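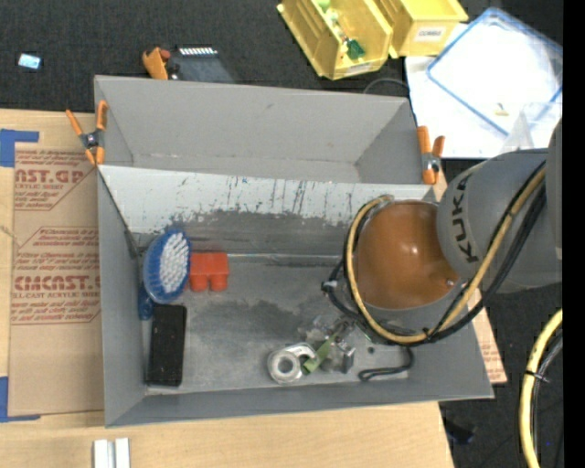

Majdi Chamoun wrote back after the first version of this page went up: the pick list is fine, but a new member still can't tell what to do between clearing the bin and pressing start, and that is where most of our runs go bad. So the setup part is longer now, and the robot part is shorter.

Setting up a bin picking run
Skolow Robotics Club, Kudthorpe
Revised August 2021

These steps cover the two-bin practice task for the student picking challenge at Desunstead. You need to have passed the arm safety check before you do any of this. If you haven't, you can still sort parts and keep the log.

What you need

The arm, with its controller off
Two gray bins of the same size
Two spring clamps
Blue tape
A mixed set of small objects
The run log
A second person

1. Stop the arm

Put the controller in stop mode and hang the key on the hook by the door. Bins get moved only while the key is on the hook. Check that the arm is parked high enough for you to lift a bin out without bumping the cables.

2. Place the bins

Set the bins on the table one behind the other, with their long walls touching. The near one is the front bin and the far one is the back bin in all of our scripts. The taught positions depend on this, so don't rename them in your own notes.

Mark positions on the table with blue tape, bent into an L at a corner. Leave old tape in place until you've checked whether someone is still using it.

3. Clamp them

Put one clamp at each end of the place where the bins meet. The jaws should hold both rims. Push the front bin sideways with your palm. If it slides against the back one, take the clamp off and seat it again.

Clamp handles stick up, and the planner only knows about them if you load the cell file that includes them. The file is called semaan_clamps. Semaan is our name for the whole cell, so you will see it on other files too.

4. Load the front bin

All objects start in the front bin. The back bin starts empty. Use a mix: something with bristles, something long and narrow, something metal with a hole in it, something flat, something clear or shiny, and a cord. A scrubbing brush is a good first object because it can rest against a wall at an angle, and the gripper has to deal with the wall as well as the brush.

Let a few of the small parts sit together in a cluster. Spread-out parts are too easy and don't match the challenge rules. Cords should be left to bend however they land. Don't straighten them.

Tip the objects in from low down, then leave them alone. If you reach in to tidy up, write "arranged" in the log, and the run won't be compared with the others.

5. Check the hose

Look along the yellow hose and the black cables from the link down to the table. The ties should be closed and the loop should be free to swing. Move the last joint by hand jog to each end of its range at low speed. Your partner watches the loop while you watch the bin. Stop if the loop touches a bin wall or a clamp handle.

6. Run at slow speed

Get the key. Both people stand behind the floor line. Start at 7 percent speed and let the arm make 2 full picks before you change anything. If both picks end with the object in the back bin, go up to 47 percent, our limit for practice. Challenge speed is set by a coach.

Keep a hand on the stop button for the whole run. Your partner fills in the log.

7. Log each pick

One line per attempt: object, picked or missed, and where it ended up. For a miss, use one of these words so we can sort them later:

slipped (held, then dropped)
wall (gripper touched a bin wall)
blind (camera gave no target)
tangle (lifted more than one object)

Clear plastic usually ends up under blind, and cords under tangle. Log them anyway.

8. Finish

Park the arm, stop the controller and hang up the key. Empty both bins. Wipe the floor of the front bin with a dry cloth, but don't try to polish out scrapes. In February we swapped in a newer bin halfway through a test and had to throw out the earlier results.

Return the small parts to storage and write your initials at the bottom of the log page.

Common problems

Arm stops above the front bin and won't go down: the wrong cell file is loaded, or a clamp has been moved since the file was saved.

Every pick lands off to the same side: the bins have shifted. Go back to step 2.

Brush is never chosen: it's too close to the wall for the default approach angle. Switch on tilted approach in the grasp menu and try again.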